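Topic: Oil or poly on the club tables?
Started by flulleck_rd

flulleck_rd wrote:
The dining table in the Flulleck Road clubhouse has rings on it again. Coffee, mostly, and one I'd rather not think about. I want to sand it back and put on polyurethane. 4 coats, done, see you in ten years.

RandaAJ wrote:
Please don't. Poly looks great until the first scratch and then you're stripping the whole top. Oil it. When it gets ugly, oil the ugly part.

flulleck_rd wrote:
And who oils the ugly part? I've met our members.

hurnness6 wrote:
Poly. I paid $50 for a can of fancy hardwax and it still lost a fight with a bowl of chili.

RandaAJ wrote:
How long did you let it cure?

hurnness6 wrote:
Overnight. It was a long night.

RandaAJ wrote:
The can says a week, hurnness.

Lợi Đồng wrote:
Both of you are skipping the sanding. If flulleck goes to 300 grit before oil, the stuff barely soaks in. Stop at 150. For poly you can go a bit finer. And buy coasters.

flulleck_rd wrote:
We had 6 coasters. They live in somebody's car now.
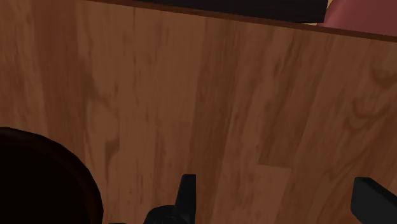 Hurnness & District Woodworking Club, Finishing Group

RandaAJ wrote:
With swirly grain like that I'd want oil, end of speech. Plastic over those arches would be a shame.

hurnness6 wrote:
Poly also shows grain, Randa. It's clear. They sell it that way on purpose.

Lợi Đồng wrote:
Try both on the underside first and leave a wet mug on each.

flulleck_rd wrote:
How do I leave a mug on the underside?

Lợi Đồng wrote:
Turn the table over, flulleck.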